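Risaner Manipulation Data Program
Progress report, second reporting period
Prepared for: Lurnov program office
Prepared by: Ute Teuber, collection lead
Date: 11/06/2022

1. Status

Collection is on schedule. At the close of the period the archive holds 1935 accepted episodes of tabletop handling, all recorded in homes with hand-held grippers. The target for the number of home sites in this period was 69 and it has been met. Two work items are behind plan: the relabeling of the April batch, and the transfer of the audio tracks, which were recorded but not yet checked for private speech. Neither affects the training runs planned at Dumlao.

Spending is within the approved budget. We request no change to the staffing line. A small shift from travel to storage is proposed in section 5.

2. Collection method

The method has not changed from the first period. An operator holds one gripper in each hand and handles ordinary objects on a table, counter or bed. Each gripper records its own view together with finger opening and pose. No robot arm is brought into the home. Training at Dumlao later maps the recorded motion onto a two-arm station.

Operators work from a short task sheet. The sheet names a goal, such as clearing one side of the table or grouping the packaging, and leaves the order of objects and the choice of hand to the operator. Earlier sheets fixed both, and the resulting episodes were too similar to one another. Variation in the order of grasps is now checked per session. A session that repeats one order throughout is returned for a second visit.

Sessions are limited to 100 minutes, setup included. Clock offset between the two grippers is measured at the start and at the end of each session, and both values are stored with the episodes.

3. Household packaging set

Most of the effort this period went into packaging and other light objects. The first model trained on our data handled rigid boxes acceptably but closed too far on soft wrappers and often dragged a thin bag along with the object next to it. The response was to collect more episodes in which crumpled bags, wrappers, folded card, cartons and sponges share one surface. Patterned tablecloths are accepted, and so are ordinary rooms behind the table. Operators are asked to leave the room as they find it.

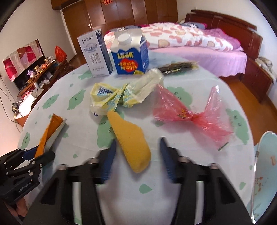
Both views come from the packaging set, with milk and juice cartons standing toward the back of the table.

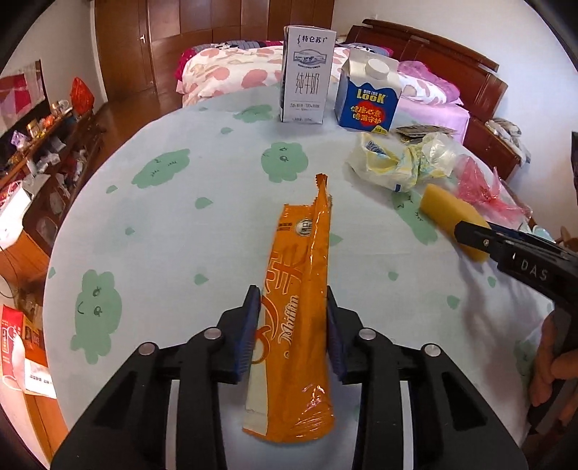
Why are two hands recorded when many of the tasks could be done with one?

The two-arm station at Dumlao needs examples in which one hand acts while the other waits, holds or moves clear. Recordings made with one hand contain none of that timing, and it cannot be added afterward.

The labeling guide was revised to suit this set. A crumpled bag has no stable outline, so labelers no longer draw one. They mark the moment of first contact, the moment of lift and the moment of release, and they note whether a neighboring object moved. Disagreement between labelers on the moment of contact has dropped, mainly because the guide now defines contact by visible deformation of the object or the finger pad. Thin clear film remains difficult. In those cases the labeler may enter "uncertain", and the episode is kept out of the evaluation split.

4. Quality control

Every episode passes through an automatic check and then a human review. The automatic check rejects gaps in the pose track, missing finger data and clock drift above the limit. Human review looks at whether the goal on the task sheet was reached and whether the objects were handled at a reasonable speed. Failed grasps are kept and labeled as such – Dumlao uses them for the recovery module.

Pose tracking was the most common cause of rejection. Losses were concentrated in rooms with plain walls and low light, and in moments when one gripper blocked the view of the other. The tracking software supplied by Davosum was updated midway through the period and rejections fell after that. Episodes recorded under the earlier version have been reprocessed and carry a version tag, so that the two groups can be compared.

Faces, mail and documents are screened at review. Any episode in which they appear is masked or deleted, depending on what the household has agreed to. Product packaging is left readable, as the objects are everyday goods and printed surfaces are part of what the model has to cope with.

5. Open items and requests

April batch. Relabeling under the new guide is under way. The old labels stay in the archive until the new ones have been reviewed.

Audio. We propose to drop the audio tracks from the delivery. Dumlao has no current use for them, and the check for private speech takes up reviewer time.

Finger pads. The ridged pads wear at the tips, and worn pads change the grip on smooth film. A replacement interval has been written into the operator notes. Spare pads are in stock.

Storage. Raw video is kept in full, and the present volume will be filled before the end of the next period. The proposed shift from the travel line covers the extension. Approval is needed before the next delivery.

6. Next period

Collection continues with the packaging set until the share of soft objects matches the plan, then moves to cloth and cables. The next delivery to Dumlao will include the relabeled April batch and the comparison of tracking versions. A site visit by the program office can be arranged through Ute Teuber, with consent from the household concerned.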